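Starkano Readers' Board > Romance and Suspense > Series talk

Siliņa books, reading order and the problem with book 2 (spoilers after the first page!)

priit_b
I finished the first Kastilus novel last night and I want to ask about the order before I buy more. On the publisher's page the prequel is listed first, but my library has it as number four. If I read the prequel now, will it tell me who sold the safe house list? I prefer not to know.
Priit Butkienė

marrowbone
Read it fourth. The prequel gives the name on the second page, in a letter. I was very annoyed.

oldquay77
I disagree with marrowbone. I read the prequel first and the romance works much better, because you already understand why Ilze does not trust anybody who is kind to her. The traitor is easy to guess anyway.

marrowbone
Easy for you maybe. I suspected the harbor doctor for 20 chapters.

priit_b
Thank you both. I will wait with the prequel. Now my second question, about book 2. I have started it, and I find that Ilze became a different person. In the first one she takes apart a radio in a moving train. In book 2 she waits in the hotel and the hero explains to her what a password is. Does it get better?

tessellate
It gets better after the wedding in June. Before that, no. I think the author was asked to put more romance and she believed that means less work for the heroine.

oldquay77
That is not fair. She is injured and she has just lost her partner, it is written clearly in the first chapter. A person in grief can sit in a hotel.

tessellate
She can sit, yes. But she forgets how to pick a lock?

lanternfish_2379
I am with tessellate on this. Also the computer parts are weak. The hero "pulls the memory from the board" and then reads the deleted letters from it at home the next day. Memory of this kind does not keep letters when it has no power. He should take the drive. One friend who repairs computers could have told her this in five minutes.

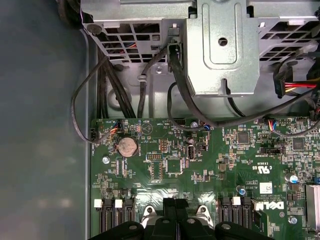 Black memory slots with white latches, on a Dell board

lanternfish_2379
For those who asked me in messages what "the memory" means in that chapter: it is the modules which go in slots like these.

marrowbone
I never noticed and I don't think I care. I read that chapter for the kiss in the elevator.

oldquay77
The elevator is the best scene she has written.

priit_b
I have reached the elevator now. It is good, I admit. But he says "trust me" four times on one page, and for me it would be enough with one.

tessellate
Wait for the audio edition, the narrator from Wandideo makes every "trust me" sound different. Only the accent of the villain is terrible.

lanternfish_2379
The audio has the short ending, be careful. The conversation on the ferry is missing.

priit_b
Then I stay with paper. Does somebody know if the large print edition has the ferry? My mother wants to read it after me.

oldquay77
Mine is large print and it has the ferry, in the last chapter.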